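Grakent puts its tabletop arm up for hire, and I've had a go with it

Posted 2nd January

Happy new year, all. I promised myself a quiet first week, and then Salma Gaber rang to say that Grakent had finally put a price on its arm kit and did I want to come over and see it before everyone else did. Of course I did! I had my coat on before she'd finished talking.

So, the news first, for those of you reading on your phones. Grakent is offering its tabletop robot arm, the Flamer, as a hire kit from March. You get the arm and gripper, the stand, the software and two days of someone coming out to set it up with you. The price is £3,160 for a term of 9 weeks, and you can buy the kit at the end with the hire money taken off. The first batch is 80 kits, and Salma says the waiting list opened on Friday with a fair few names already on it, mostly colleges and small workshops. (I asked how many. She changed the subject.)

If the name Flamer rings a bell, that's because Grakent showed an early one last spring, when it was slow, loud and rather fond of dropping things. I wasn't kind about it then. The new one is a good deal quieter, and I could chat to Salma next to it without raising my voice, which I certainly couldn't do last time.

What you're paying for, really, is the teaching side. You guide the arm through a job by hand, it stores what you did, and you do it again with things moved about a bit until it starts to cope by itself. Hatem Helmy wrote most of that software and he sat with me while I had a try. I'm no engineer, as regular readers know, and I had my first job saved before my tea was cool enough to drink. The screens are plain and the buttons say what they do. There's one menu called Astell where all the safety limits are kept, and I never did get a straight answer on why it's called that, but it was easy enough to find my way round.

Now for the grumbles. The manual is thin. It's fine on setting up and then more or less gives up when you get to fixing faults, and I had to ask Hatem what an orange warning meant - a paying customer would be waiting on the help line for that. The help line is weekdays only, too, which won't please anyone running evening classes. And the stop button is on a lead that's far too short for my liking. I said so, and Nesma Saber, who looks after the hire side, wrote it down and said they'd had the same comment from two colleges already. A longer lead is coming, but she wouldn't promise it for the first batch.

Most of the practice jobs that come with the kit are kitchen ones, with plates, mugs, bottles and pretend fruit. I like that choice a lot. Everybody knows where a plate goes, so you can tell straight away whether the thing has done what you wanted, and students don't need a lesson in factory parts before they can start.

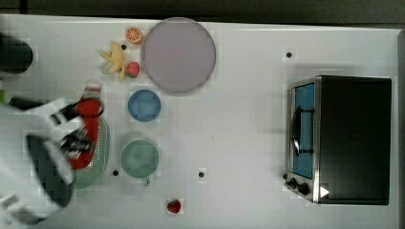 The gripper is the part I'd been most worried about, as the old one had a habit of squeezing too hard. There's now a slider for how firmly it holds, and you can set it separately for each job. I left it in the middle and got on fine, though Hatem told me thin plastic cups still need some patience. Spare fingers are included in the hire price, and swapping them needs one small key that comes in the box. Don't lose the key. Ilham Farouk, who packs the kits, tells me a second one will cost you a week's wait.

You'll want a solid table as well. Grakent doesn't supply one, and the leaflet is a bit shy about mentioning it. A light folding table won't do, so add that to your sums if you haven't got something suitable already.

Would I hire one? For a college or a workshop with a steady stream of learners, yes, I think I would, and I'd ask for the set-up days to be split so that you get the second one after a fortnight of your own mistakes. For one person tinkering at home it's a lot of money, and Essam Naciri at Grakent told me quite cheerfully that they aren't chasing home users this year.

The list is open now and deposits are taken when your kit is ready to go out. I'm going back in March to see the first ones leave the building, so if you have questions you'd like me to put to them, pop them in the comments and I'll take the list with me.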